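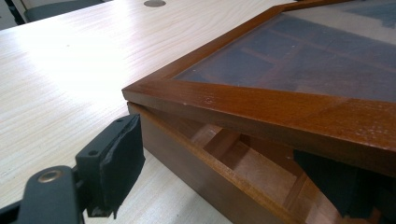 Glass-topped case, lid partly raised, attached to Farah N.'s message

Lists > Jeltumdale Collectors > Storage and display > Glass-topped cases

March, 7.40 pm
By Nadhirah Halim

Farah Nair wrote:
> I've settled on a wooden case with a glass lid for the thimbles and would
> say go for it to anyone still using biscuit tins. Picture attached. It's
> the Norico one, 459 at the Bodau shop, and the man there told me the lid
> keeps the dust out completely, so you never need to clean anything inside.
> It also looks lovely on a table. I'm thinking of a second for the buttons.
> Farah N.

Farah,

I'm glad you like it, and I agree the colour is handsome. I'm less sure about "completely". A lid resting on a box keeps out most of what falls from above. It doesn't keep out what drifts in sideways unless there's a lip or a strip of felt where the two meet, and I can't tell from your picture whether yours has either. Could you run a finger along the rim and let us know?

The corners of the lid are mitred, which I like to look at and don't much trust. A mitre with only glue in it will open up if the case lives near a radiator, and then the glass starts to rattle. Mine went in its second winter. Ask the shop whether there's a spline or a pin in there. If they don't know, I'd take that as a no.

I'd also want to hear how the glass is held. Putty, beading and little tacks all behave differently when you lift the thing by the front rail, and everybody does lift it by the front rail. I can see a few pale specks on yours, and some faint scratches. Dust or worn finish, I couldn't say which. If a damp cloth doesn't shift them I'd have a word with the shop.

As for never cleaning inside, I have heard this about every case I've ever bought. The dividers are the worst part, with fluff in each corner and no cloth thin enough to reach it. A dry watercolour brush does the job.

Last thing, the glass. It picks up a lot of the room, doesn't it? I can make out the lines of the dividers but they're mixed in with the reflections, and thimbles are small. Before you spend another 459 on the buttons, try the first case where it's going to live, with the lamp on in the evening. Latuheru used to do a plain tray with no lid for 40, and for buttons that get handled I'd still choose that.

Nadhirah

Comments (3)

Ningsih Teoh: Mine is a different make but the man told me the same thing about dust. I clean it every couple of months.

Farah Gunawan: (The other Farah, before anyone writes to me about thimbles.) Felt strip from the haberdasher's fixed my lid. Mind you don't use the thick sort or it won't sit flat.

Nouhaila Shehata: I paid 770 for a bigger one and the mitres have been fine for years, radiator and all. I do agree about the reflections. Has anyone tried the non-glare glass?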